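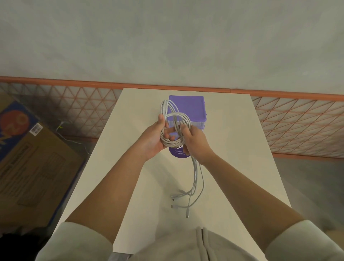
The method under review is the Pernotham cable-sorting protocol, in which a person handles cords at a table while a head camera records, and a policy for a two-armed robot is later trained on the recordings. I inspected the setup and the paperwork behind the claimed result. My main worry going in was whether anything useful about cord ends survives in footage like this. With both hands holding up a tangle of white charging cables over a white table, the three connector ends lying below are the only parts I could follow with any confidence. The loops between the fingers could be one cord or several, and I doubt the labelers do better than I do.

Inspector: Berhanu Hailu
Date of inspection: Saturday, November 17, 2018
Ratings: OK / Fix / Stop

1. Work surface and surroundings

1.1 Table stable, no sharp edges. OK.

1.2 Floor clear where the person stands. OK. Re-check whenever the table is moved.

1.3 Wall cable beside the table kept away from feet. Fix. It runs down from the socket toward the floor behind the table's left edge. Clip it to the wall.

1.4 Contrast between object and background. Fix. White cords on a white top. The protocol says the background "may be any plain color," and I would like to know who thought that was enough. A dark mat costs very little.

1.5 Items not in the task removed from the table. Fix. The purple box stays at the far end, partly behind the hands. If it stays for every recording, the policy may learn the box and not the cords.

2. Person recording

2.1 Sleeves short or rolled, wrists free. OK.

2.2 Break schedule posted. Fix. There is one in the Ikometti binder, dated August, and it isn't posted anywhere.

2.3 Headset weight and strap checked before each session. OK, going by the log. I did not see it done.

3. Robot cell (Zunis arm pair)

3.1 Emergency stop within reach of the operator. OK. Tested twice.

3.2 Speed limit active during trials. OK.

3.3 Grip force limit set for thin cords. Stop. The setting in use is the one for rigid parts. No further trials until this is changed and signed for.

3.4 Cords unplugged at both ends before a trial. OK. Add it to the written steps all the same – at present it's passed on by word of mouth.

4. Records and the claimed result

4.1 Number of recordings matches the log. Fix. The log says 671 and the summary says 40 fewer. The difference is put down to "poor quality" with no rule for what counts as poor. If the hard tangles were the ones thrown out, the result means much less than it says.

4.2 Trial count. OK. 194 trials, all logged.

4.3 Successes. Fix. 157 are marked as success, but a success is "cords visibly separated" as judged by the person running the arm. Have somebody else score them, without knowing which version of the policy was used.

4.4 Comparison with a simple baseline. Fix. Yan, the older scripted routine, was run only on cords laid flat. That is an easier job, and the two numbers shouldn't share a table.

4.5 Tested on cords of another color. Fix. Not done.

Overall: the recording area can stay in use while 1.3 to 1.5 are being dealt with. The robot cell is closed until 3.3 is cleared. I am not signing section 4, and I'd ask that the result not be quoted outside the group until 4.1 and 4.3 have been answered in writing.

B. Hailu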